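What color rug hides lint in a craft room?

Inna Tymoshchuk
I sew in our spare room and the beige carpet shows every thread. I vacuum, and ten minutes later it looks like I never did! We have 300 dollars for something new. Dark or light? 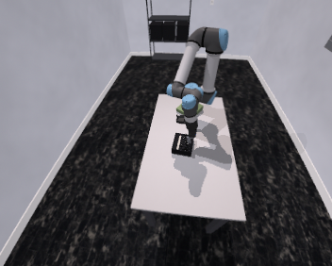 Cayetano Vidal
Go mottled, whatever shade you pick. Solid black shows white thread worse than beige shows anything (ask me how I know). A black floor with irregular gray flecks and streaks, like the one under that white table, gives the eye plenty of other stuff to look at, and I'd keep white baseboards with it so the room doesn't go gloomy. Low pile too, or you'll be digging pins out forever.

Dalia Kabbaj
Seconding low pile. I paid 33 dollars for a remnant at Lurkby and it's held up fine. Bring your thread scraps to the store and drop them on the samples!

Lev Antoniuk
just get vinyl and a broom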